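Two-arm club project: will more demos really fix our grasping?
School and Club Robotics > Student projects
Viewed 1,837 times

Jamila Jayawardena
Posted Tue 23 April

I help out with the after-school robotics club in Wuvthorpe. The students picked a two-arm tidy-up task for the Prodden spring showcase. One arm is supposed to put toy vegetables in a can, and the other picks up a round green part and holds it clear so the first arm has room. They drive both arms by hand to record demos, then train a policy on the recordings.

We have 200 demos so far. On its own, the right arm does okay. The left one opens wide, drifts over the table and hangs there, or closes on air. Our mentor says we just need more data. I've been hearing "just need more data" since January and I'm not convinced. The kids are getting bored with recording, and I don't blame them.
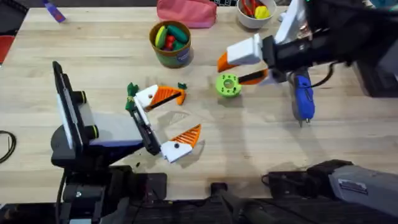
Start of a run, left gripper open, green part still on the table

I'd like to know if there's something to check before we spend another month on this. Please don't tell me to buy different arms. We can't.

Kasun Bhattacharjee

I'd doubt the "more data" answer too, at least until someone has watched the data you already have. Our team, Amarasinghe, had 262 demos of a block task and was very proud of that number. Then two of the students played them all back and threw out 106. People pausing to talk, people dropping the block and carrying on, one where the driver had plainly given up. The arm had learned to pause because we paused. Training on what was left went better than anything we got by adding to the pile.

So look for a wait with the gripper open. If your drivers line up the left arm and then stop to deal with the right one, you've got lots of recordings of a left arm hanging in the air. That sounds a lot like what you describe.

Second thing, replay one demo straight back on the arms with no policy at all, everything put back where it was. If the replay misses as well, you have a calibration problem and no amount of recording will help. It takes ten minutes and I'm always surprised how many clubs skip it.

Third, split the task. Left arm only, one vegetable, same starting spot. I know that makes a dull showcase.

Tharushi Siriwardena

more data worked for us. we doubled ours and it got better. also try slower arm speed

Jamila Jayawardena

Did you change the speed at the same time as you doubled the data? If so I don't see how you know which one helped.

Kasun, we did the replay today. The left arm landed short of where it should have, and not by a little. We also watched a batch of old demos and yes, there are long waits while the driver sorts out the green part.

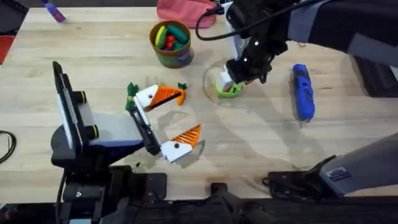
Right gripper closed on the green part, left gripper still wide open

Iresha Uddin

Landing short on a replay usually means the zero position is off on one joint. Redo the homing for the left arm, then check that the base hasn't shifted on its mount. Ours crept every time somebody leaned on the table, and we blamed the software for weeks.

I'd also be careful with your old demos afterward. If the zero moved partway through the 200, the early ones and the late ones don't agree with each other. Replay one from the first week and one from the last. If only one of them lands right, keep that group and drop the rest, whatever your mentor says about the total.

And I don't quite buy the Wusov guide that everyone links for this, the one that says any mixed set "averages out." Ours didn't.

Jamila Jayawardena

Thanks. Homing is on the list for next session, then one replay from each end of the set. I'll post what we get, including if it's nothing.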